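Courses > Automation Practice > Unit 7 > Handout: Assessing a Hand-Held Gripper Kit

Unit 7: Procurement and Evaluation of Demonstration Equipment
Prepared by Arash Akbari and Pouran Bakhtiari, Tretosville Institute, Robotics Program

This handout accompanies the March lecture on the Zokel paired gripper kit, which is offered on a term licence to teaching laboratories. Students should read it before the practical and bring a copy to the bench. 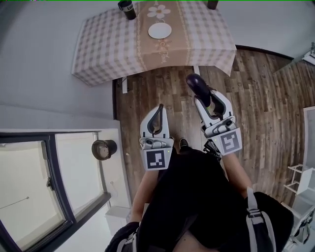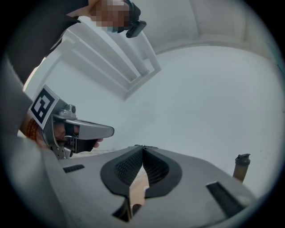 Figures 7.1 and 7.2. Paired hand-held grippers in use. Figure 7.1: the right gripper closed on an eggplant-shaped object, the left open. Figure 7.2: view from the body of the right gripper.

1. Purpose of the unit

Students completing this unit will be able to read a supplier's offer critically, organize a short trial of the equipment, and write a recommendation that a laboratory manager could act on. The Zokel kit has been selected because the offer is typical of its class. It combines hardware, a software licence and a support agreement under one price, and each of the three has to be judged separately.

No prior experience with manipulation hardware is assumed. Students who have not completed Unit 4 (Coordinate Frames and Calibration) should review the worked problems in that unit, as the discussion of marker visibility in Section 4 depends on them.

2. What is on offer

The supplier's schedule lists the following:

- one pair of hand-held grippers, left and right, with handle and trigger
- recording software, licensed per workstation
- replacement finger pads, two sets
- operator induction, one session on site
- remote support during the licence term

The grippers are supplied as a matched pair and may not be licensed singly. The schedule describes head-worn recording equipment as optional. Laboratories that already own suitable equipment may use it, provided that it can be synchronized with the gripper recordings. Two suppliers, Zokel and Wijaya, quoted for the current teaching cycle. The Wijaya quotation did not include induction, and this should be borne in mind when the totals are compared.

A common error in past submissions has been to treat the licence fee as the cost of the kit. The full cost over a term includes pads, operator time, storage of recordings and the labour of checking them. Students are expected to identify each of these and to state clearly where a figure has been estimated.

3. Principle of operation

The operator holds one gripper in each hand and performs a household or workshop task directly. Opening and closing of the jaws is controlled by the trigger. The recordings are afterward used to reconstruct the path of each gripper and the state of its jaws, and the resulting demonstrations may be used to train a manipulation policy.

The principal attraction of this arrangement is that a demonstration may be collected without a robot arm on site. Ordinary rooms and ordinary furniture may be used. Table-setting tasks, of the kind discussed in the lecture, are well suited to a first trial, as they call for grasping, transport and placement within a modest working area.

The principal limitation is that a human wrist and shoulder will readily adopt postures that a given arm cannot reproduce. A demonstration that looks competent may therefore be of no use to the intended robot. Evaluators should establish early which arm the recordings are meant to serve and should obtain its reach and joint limits before the trial begins.

4. Points for evaluation

4.1 Marker visibility. Each gripper carries a square black-and-white fiducial marker. The marker on the right gripper in Figure 7.1 is tilted slightly to the right, and students should consider how far a marker may be turned from the head-mounted view before its pose estimate becomes unreliable. The trial plan must include at least one task in which the wrists are deliberately rotated. Losses of tracking are to be logged by task and by hand.

4.2 Finger pads. Pads are a consumable. The evaluator should record their condition before and after the trial, and should include among the test objects one with a smooth or glossy surface and one that deforms under load. Slippage should be noted as it happens. Reviewing recordings for slippage after the fact is slow, and brief slips are easily missed.

4.3 Field of view. Figure 7.2 shows how much of the wide view the gripper itself occupies. The fingers and housing are always present, and the useful area lies beyond and around them. Evaluators should determine whether a small object remains visible during the final approach or disappears behind the fingers. The same figure takes in the second gripper and the operator's hand, and this overlap between views deserves comment in the report.

4.4 Operator load. Fatigue affects grip timing well before the operator reports discomfort. For the class trial, a working period of up to 13 minutes is permitted before a rest is taken. Where a harness or other worn equipment is used, the straps should be adjusted to the operator and the adjustment recorded. Long hair, lanyards and loose cuffs must be kept clear of the jaws.

4.5 Privacy. Wide-angle recording at close quarters will often include the operator's face and the interior of the room. The institution requires that faces be obscured before recordings are stored on shared drives. Students must ask the supplier whether this step is carried out on the workstation or on the supplier's own servers, and must quote the answer in the report. A general assurance that data are "handled securely" is not sufficient.

4.6 Support. Response times stated in an offer should be tested. Each group will submit one genuine technical question to the supplier during the trial and will record the time taken to receive a usable reply.

5. Case note: the Arkier trial

Students are referred to the trial conducted at the Arkier teaching laboratory by Ardalan Ghaffari and Bethel Shiferaw. Their report is held at the program office and may be consulted there.

The authors found the induction session adequate and the trigger action consistent between the two grippers. They were less satisfied with the recording software, which required a restart whenever the workstation entered sleep mode. Operators also tended to watch the active hand and neglect the idle one, so that in several bimanual tasks the idle gripper drifted out of the head-mounted view. A short verbal prompt between tasks reduced the problem considerably.

The report recommended a single-term licence, with renewal to depend on correction of the software fault. Parviz Karimi, in his review, agreed with the recommendation but criticized the absence of any comparison with teleoperated collection. The criticism is fair. A laboratory with access to an arm would wish to know what it gains by leaving the arm idle, and the report does not say.

6. Practical assignment

Working in groups of 4, students will plan and carry out a trial of the kit and submit a joint report. The roles are operator, recorder, safety observer and data reviewer. Roles are to be exchanged at the midpoint of the session, with the exception of the safety observer.

The report should contain:

(a) a one-page summary of the offer in the group's own words
(b) the trial plan, including objects and tasks
(c) the log of tracking losses, slips and interruptions
(d) a full-term cost estimate, with assumptions stated
(e) a recommendation to license, to license with conditions, or to decline

A recommendation to decline will not be marked down where the evidence supports it. Reports that repeat the supplier's wording without attribution will be returned unmarked.

7. Before the session

Groups should confirm their bench booking with the program office and collect the signed induction form. Walkways around the table must be clear, as the operator's attention will be on the hands and footing is easily overlooked. Closed shoes are mandatory. Bright windows can wash out part of a wide view, and blinds, where fitted, should be set before recording and left unchanged until the group has finished.

Any damage to a gripper, however slight, is to be reported to the laboratory supervisor at once. Students must not attempt to replace finger pads or adjust a marker themselves. A marker that has shifted on its mount invalidates the calibration, and all recordings made after the shift must be flagged in the log.

Further reading

Unit 4 notes, Coordinate Frames and Calibration
Ghaffari and Shiferaw, Arkier trial report (program office copy)
Karimi, review of the Arkier report (attached to the above)

© Tretosville Institute, Robotics Program | Contact the program office | Back to top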